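Einführung in die Haushaltsökonomie der Frühen Neuzeit
Begleitblatt zur 7. Sitzung: Vorratshaltung und Verpackung
Dozentin: Moushumi Chowdhury

Liebe Teilnehmerinnen und Teilnehmer,

in der letzten Stunde sind wir beim Inventar von Bresow stecken geblieben, und weil so viele schöne Fragen kamen (danke dafür!), fange ich noch einmal dort an. Das Inventar verzeichnet 144 Behältnisse, vom Salzfass bis zur Spanschachtel, und davon standen 26 in der Kammer über der Küche. Bitte lesen Sie die Liste einmal ganz in Ruhe durch, auch die langweiligen Stellen, denn gerade dort verstecken sich die Hinweise auf den Alltag.

Zum Begriff: »Lade«, »Kiste« und »Schachtel« werden in den Quellen munter durcheinander verwendet. Der Schreiber von Lurnholm nennt auf einer Seite dasselbe Stück zweimal verschieden, und ich gestehe, dass ich darüber im Archiv lange gebrütet habe. Für unsere Zwecke genügt es, wenn Sie Größe, Inhalt und Standort notieren, soweit sie angegeben sind.

Noch ein Wort zum Wert. Eine leere Kiste wurde oft höher geschätzt als das Mehl, das in ihr lag, und sie wurde vererbt, geflickt und verliehen. Die heutige Pappschachtel hat es da deutlich schwerer.

Bis zur nächsten Sitzung lesen Sie bitte die Seiten 60 bis 71 im Reader und bringen Sie eine Frage zum Gesindelohn mit, gern auch eine ganz einfache.
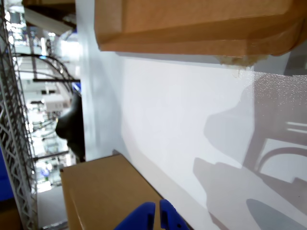
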